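Clurnley Convention on Minority Languages

The Clurnley Convention on Minority Languages is a regional agreement that sets out the duties of its member governments toward speakers of minority and indigenous languages. It takes its name from the town of Clurnley, where the final text was agreed. The convention was opened for signature on October 3, 2019, and entered into force the following February. It contains 36 articles, a preamble and one annex.

Background

Earlier arrangements in the region dealt with language only in passing, mostly under the heading of education. Speakers of minority languages could ask for schooling in their own language, but courts, hospitals and local offices were under no duty to reply in it. Talks on a separate agreement opened at Jovden and later moved to Clurnley. The main point of dispute was whether rights should belong to individual speakers, to communities, or to both. The adopted text recognizes both, although only individuals may bring a complaint.

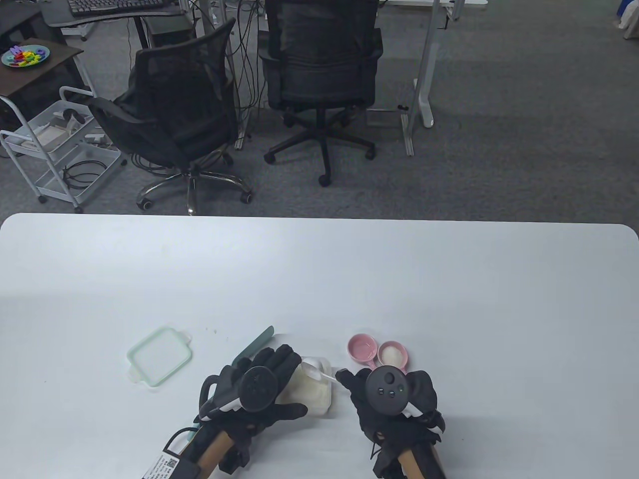
Two gloved hands at work with kitchen items on a white table.

Main provisions

Part I defines a minority language as one used by a settled community and different from the official language or languages of the state. Dialects of an official language are left out, as are languages spoken only by recent arrivals. Part II deals with public services. A local authority must offer forms, notices and hearings in a minority language wherever at least 60 households in its area request them in writing. The authority then has 40 days to publish a plan.

Part III covers schools, broadcasting and place names. Road signs may carry two forms of a name – the official form first – unless the local council decides on a different order. Part IV protects the spelling of personal names in public registers, including letters not found in the official alphabet. This part is often called the Ďurica clause, after the surname used as a sample entry in the annex.

Supervision

Compliance is reviewed by a monitoring panel based in Sirnow. Each member government submits a report every 2 years, and the panel may also accept statements from community organizations. Its findings are published but are not binding on national courts. A government that disagrees with a finding may attach a written reply, which is printed in the same volume.
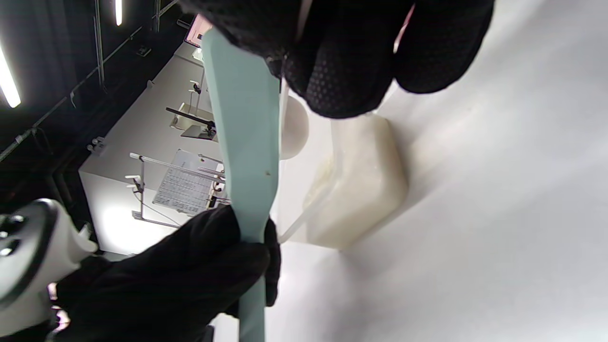

A pale green spatula held in gloved hands.

Reception

Language organizations welcomed the provisions on public services and personal names. Criticism has centered on the household threshold, which excludes many small and scattered communities, and on the lack of a dedicated fund for translation. Several local authorities have also objected to the time allowed for publishing a plan.

See also

Language rights
Official language
Place names in bilingual areas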